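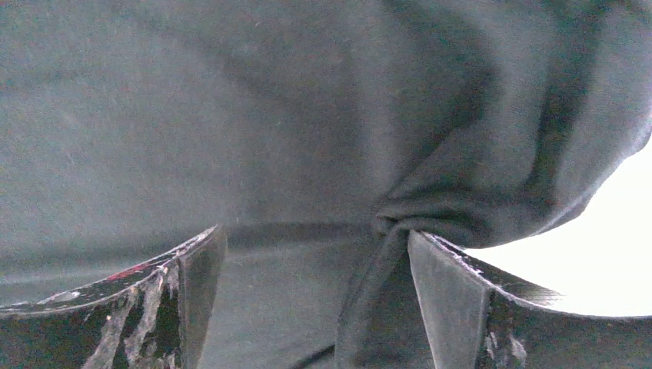 Dark gray knit at close range, with lint and pale fibers on the surface.

Dark Knits: Frequently Asked Questions
Akidton Wash and Fold, Cardoso location
Last updated 06/11/2020 by Waraporn Paisan

Which items count as dark knits?
T-shirts, sweatshirts, hooded tops, jogging pants, leggings and knit pajamas in black, charcoal, slate, navy, dark brown or dark green. Denim is woven and goes in a separate load. Sweaters containing wool or cashmere are handled under the Delicates price list.

My charcoal sweatshirt came back with pale specks on it. What are they?
In most cases, lint. Lint is short fiber shed by other textiles, and towels, flannel sheets and new fleece shed the most. It is present on light garments too but is hard to see there. Specks that lift off with adhesive tape are lint. Specks that stay put and feel hard or waxy may be detergent residue, and specks that stay put and look flat may be bleach spotting.

Can bleach spotting be fixed?
No. Bleach removes the dye from the fiber. Some customers use a fabric marker on small spots. We do not offer dyeing.

How should I sort at home before drop-off?
Use the dark blue Drullell bag for dark knits and the white bag for everything else. Turn garments inside out. Close zippers. Empty pockets, paying attention to the front pouch on hooded tops, where paper tissues tend to be missed. One tissue is enough to cover a full load in white fiber.

Can I put towels in the dark bag if the towels are also dark?
Please don't. A black towel sheds as much as a white one, and the loops catch on drawstrings and zipper pulls.

What temperature do you use?
Cold wash, gentle cycle, medium spin. If the care label asks for something different, attach a note to the bag. We read notes; we do not read every label in a mixed bag.

Which detergent do you use?
Simach Liquid, unscented, for all dark knit loads. Powder is used for whites and work clothes only. Customers may supply their own detergent in its original container, labeled with the order number.

Do you use fabric softener?
Not on dark knits unless requested. Softener leaves a coating that can dull a brushed surface and hold lint. It also reduces absorbency in sports fabrics.

How are dark knits dried?
Tumble dried on low and removed while slightly damp at the seams, then finished on a rack. The lint screen is cleaned before every dark load. Hang-dry service is available for 2 dollars per garment.

Why does the same shirt look lighter in one place than another?
Check it flat, under even light, before assuming it has faded. A matte knit with a slight nap reflects light differently depending on the direction of the fibers and on how the cloth is lying. Slate gray can look bluish on a smooth area and almost black inside a fold. Brush the surface in one direction with your hand and look again. True fading normally appears first along seams, cuffs and the outer edges of the collar, and it does not change when the cloth is moved.

What is the difference between fuzz, lint and pilling?
Fuzz is the raised fiber of the fabric itself. A soft cotton knit has some of it when new. Lint is loose and comes from elsewhere. Pills are small balls of tangled fiber still anchored to the cloth, usually under the arms, at the hip and wherever a bag strap rubs.

Do you remove pills?
Yes, on request, with an electric fabric shaver. The charge is 4 dollars per garment. We do not shave ribbed cuffs, printed areas, or fabric that is already thin.

Do you remove lint as part of the standard service?
Each dark garment is gone over once with an adhesive roller on the front and back panels before folding. Sleeves and the inside are not rolled. If you need the whole garment done, tick "full roll" on the bag tag.

What can I do about lint between washes?
Use an adhesive roller or a damp rubber glove. Work in one direction. A stiff clothes brush is fine on wool coats but will raise the surface of a jersey knit. Store dark tops away from towels if you can.

Will a new black or charcoal garment bleed onto others?
It may during the first few washes. Tie it separately inside the bag and mark the tag "new." It will be run with other new dark items.

How are knits folded?
Sleeves in, thirds lengthwise, then in half. Hooded tops are folded with the hood laid flat across the shoulders. We do not hang knits for pickup. Hangers leave points at the shoulders.

Is there a weight limit for a dark bag?
No fixed limit, but the bag must close. A bag that will not close is split into two loads and charged as two.

What happens if a garment is damaged?
Report it at the counter with the garment and the tag. Claims are reviewed by the location manager and paid up to 200 dollars per item and 1,000 dollars per order. Pilling, normal shrinkage and dye loss in new garments are excluded. The limits were last changed in January.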